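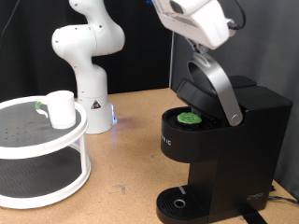

Sillholm busca 100 personas que preparen café de cápsula en casa o en el trabajo y quieran participar en Asora, un estudio sobre el uso cotidiano de las cafeteras de una sola taza. Nos interesa la parte del café que se hace con las manos: llenar el depósito, abrir la tapa, colocar la cápsula, cerrar, esperar, sacar la cápsula usada y limpiar. Una cafetera negra compacta con la palanca plateada levantada, la tapa abierta y una cápsula verde puesta en su hueco está en un momento que dura muy poco y en el que, según los cuestionarios previos, más gente duda: si la cápsula ha quedado bien asentada, si hay que empujarla, cuánta fuerza pide la palanca al bajar. A esa duda y a otras parecidas dedicamos buena parte de las sesiones.

La convocatoria está abierta hasta que se cubran las plazas. El estudio se realiza en noviembre.

Qué harán los participantes

Cada persona acude a una sola sesión, individual, en nuestra sala de ensayos. Al llegar se firma el consentimiento y se rellena un cuestionario corto sobre hábitos: qué cafetera se usa, dónde está colocada, quién la limpia y cada cuánto, si se comparte con otras personas. Después se pasa a la mesa.

En la mesa se piden 8 tareas sencillas. No hay que haberlas hecho antes ni hacerlas deprisa. Son las siguientes:

Llenar el depósito de agua y volver a colocarlo.
Abrir la tapa y poner una cápsula.
Cerrar la tapa y preparar un café corto.
Preparar un segundo café, largo, en una taza más alta.
Retirar la cápsula usada.
Sacar la bandeja de goteo, vaciarla y ponerla otra vez.
Limpiar con un paño la zona donde se apoya la cápsula.
Dejar la cafetera como la dejaría en su propia cocina al acabar.

La última tarea no tiene una respuesta correcta. Hay quien deja la tapa abierta para que se airee, quien la cierra siempre y quien deja dentro la cápsula usada hasta el día siguiente. Pedimos que cada cual haga lo que hace habitualmente.

Entre tarea y tarea, la persona que dirige la sesión hace algunas preguntas y toma notas. Al final hay una conversación breve sobre lo que ha resultado cómodo y lo que no. Los cafés preparados se pueden beber, pero no es obligatorio. Este no es un estudio de cata y no preguntamos por el sabor.

Se trabaja con una cafetera distinta de la que cada participante tenga en casa. Al inscribirse pedimos el modelo para poder organizarlo. Si no lo recuerda, basta con que nos diga si la tapa se abre con una palanca, con un botón o tirando hacia arriba.

Quién puede participar

Personas mayores de edad que preparen café de cápsula al menos una vez por semana. Puede ser en casa, en la oficina, en un taller, en una sala de espera o en cualquier otro sitio.

Personas que entiendan instrucciones habladas en español. El cuestionario se puede leer en voz alta si alguien lo prefiere.

Buscamos en particular a personas zurdas, a personas con poca fuerza o dolor en las manos y a personas que usen gafas para ver de cerca. En las rondas anteriores tuvimos pocas y queremos que esta vez estén mejor representadas. No hace falta informe médico; en el formulario hay una casilla para indicarlo.

También queremos contar con gente que utilice una cafetera compartida. En una cocina de oficina el depósito suele estar vacío cuando uno llega, la cápsula anterior sigue dentro y la bandeja la limpia quien pierde la paciencia primero. Son situaciones que en una casa con una sola persona no se dan igual, y las tareas cambian bastante.

Quién no puede participar

Quienes trabajen, o hayan trabajado en el último año, para un fabricante o distribuidor de cafeteras o de cápsulas. Tampoco quienes hayan participado ya en una ronda de Asora. Las personas con alergia a la leche pueden venir sin problema, en las sesiones solo se usan agua y café. Si alguien no puede tomar cafeína, tampoco es impedimento.

Duración y horarios

Hay sesiones por la mañana y por la tarde de lunes a viernes, y también el sábado por la mañana. El turno del sábado se llena antes, así que rogamos que lo elijan quienes no puedan venir entre semana. La primera sesión del día empieza a las nueve.

La sesión cabe en una mañana o en una tarde y deja tiempo de sobra. Pedimos puntualidad, la cafetera se vacía y se prepara para cada participante y un retraso desplaza a todos los que vienen detrás. Si no puede acudir, avise con un día de antelación y le buscaremos otro turno.

Compensación

Cada participante recibe 100 euros por la sesión completa. El pago se hace por transferencia, en las dos semanas siguientes. Si una persona decide dejar la sesión antes de terminar, puede hacerlo en cualquier momento y cobra igualmente la mitad.

Los gastos de transporte no se abonan aparte. Quien venga en coche tiene aparcamiento en el patio del edificio; hay que dar la matrícula al inscribirse.

Lugar

Las sesiones son en el edificio Kornanen, sala 362. El ascensor está al fondo del vestíbulo, a la derecha del mostrador. Hay acceso sin escalones desde la calle y la mesa de trabajo se puede ajustar en altura — si usa silla de ruedas o prefiere hacer las tareas sentado, indíquelo y la tendremos preparada.

En la entrada hay que decir que se viene al estudio del café y dar el nombre. No hace falta llevar nada impreso. Sí conviene traer las gafas de leer, quien las use, y venir con ropa que no importe manchar. El café salpica poco, la bandeja de goteo a veces bastante.

Grabación y datos

Durante las tareas se graban en vídeo las manos y la cafetera. También se graba el sonido. No se graba la cara, y si aparece por descuido se borra ese fragmento antes de guardar el material. Las grabaciones las revisa el equipo de Sillholm y no se publican.

Los datos personales se guardan separados de los resultados y se destruyen una vez hecho el pago. En el informe final cada participante figura con un código. Se puede pedir la retirada de la grabación hasta el cierre del estudio, sin dar explicaciones y sin devolver el dinero.

El café y las cápsulas los suministra Benmoussa, que no recibe datos de los participantes ni interviene en las sesiones.

Para qué se usan los resultados

Con las notas y las grabaciones redactamos recomendaciones sobre palancas, tapas, depósitos y bandejas, y también sobre los textos de los manuales. En la ronda anterior, por ejemplo, muchas personas no abrían la tapa del todo y metían la cápsula de lado. El manual decía «levante la palanca» y no decía hasta dónde. Parece un detalle menor, pero de ahí salían cápsulas mal perforadas y posos en la taza.

Otro asunto que queremos mirar con calma es la limpieza del hueco de la cápsula. Casi todos los participantes anteriores limpiaban el exterior y la bandeja. El hueco lo limpiaba muy poca gente, y varias personas no sabían que se podía limpiar. Esta vez lo hemos incluido como tarea.

Quien quiera recibir un resumen de las conclusiones puede marcarlo en el formulario. Se envía por correo electrónico cuando el informe está cerrado.

Cómo inscribirse

La inscripción se hace con el formulario de la página de Asora, dentro del apartado de estudios abiertos de Sillholm. Se piden nombre, teléfono, franja horaria preferida, modelo de cafetera y mano con la que se maneja habitualmente. Al enviarlo llega un mensaje automático; ese mensaje no es todavía una confirmación de plaza. La confirmación la damos por teléfono, con el día y la hora.

Si pueden venir dos personas de la misma casa o de la misma oficina, cada una debe rellenar su propio formulario. Intentaremos darles turnos seguidos, aunque las sesiones se hacen por separado y pedimos que no comenten las tareas hasta que hayan terminado las dos.

Las dudas sobre las tareas, la accesibilidad de la sala o los requisitos las atiende Ilham Shawky, que coordina las sesiones. Para pagos, datos personales y retirada de grabaciones, la persona responsable es Annelore Janssen. A las dos se les puede escribir desde el mismo formulario, eligiendo el nombre en el desplegable, o dejar recado en la recepción del edificio Kornanen.

Cuando se cubran las plazas se abrirá una lista de espera. Suele haber cancelaciones en los últimos días, sobre todo en los turnos de tarde, y llamamos por orden de inscripción.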